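Kukel Bench Arm – Set-up Guide for Supervisors
Section 4: Handing the cleaning kit bench over to the arm

Read this section before the first shared shift. At Cunstead the change moved 11 people off full-time kit packing and onto checking and restocking, and most of the questions we got were about who does what.

4.1 Before you start

1. Walk the crew through the new roster. Packers become bench leads, one to a bench.
2. Set the arm speed to 22 per cent for the first week. Imlow ships it at 80.
3. Lay out towels, tote and spray bottle on the wooden top as shown on the job card.
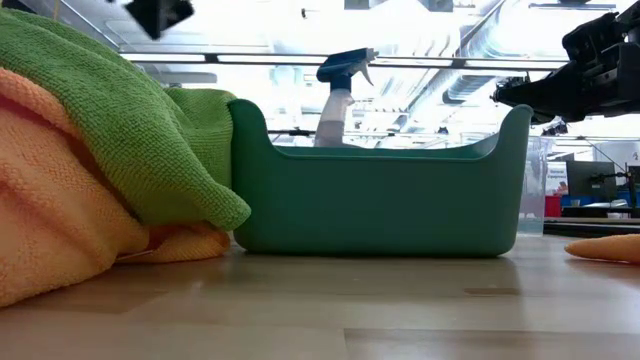 Do packers still need to fold the towels?
Folding stays with the bench lead until the fold program has been signed off for your site. After that the lead checks the folds and redoes any that fail.

Note: Towels are picked up more reliably when they are heaped loosely than when they are pressed flat. Fikri Ginting's crew learned this on the Tuesday night shift and changed their job card.

4.2 Working beside the arm

4. Stand on the tote side of the bench. Keep sleeves and lanyards clear of the fingers.
5. Call out before you reach in, then press Hold. The arm stops where it is – it does not go back to its rest position.
6. Check the wrist view at the start of each run. Spray bottles should be upright, with the trigger head in view.
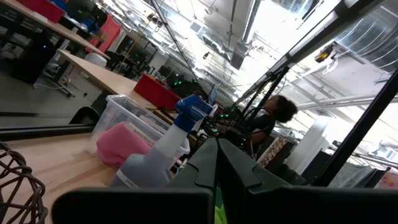 7. Record each hold on the bench sheet, with your initials. Hold counts are used to adjust the program. They are not used in staff reviews.

Caution: Never straighten a cloth while the arm is moving, even at low speed.

4.3 End of shift

8. Press Park and wait for the tone.
9. Compare the tote with the job card. A cloth may sit above the front wall at this stage; tuck it in by hand before the tote leaves the bench.
10. After 340 runs, book a finger pad change with Harahap. Aisyah Sutanto keeps the spare pads in the day office.

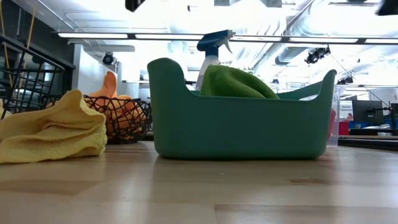

Figure 4-3. Tote with spray bottle and green cloth, yellow cloth at left.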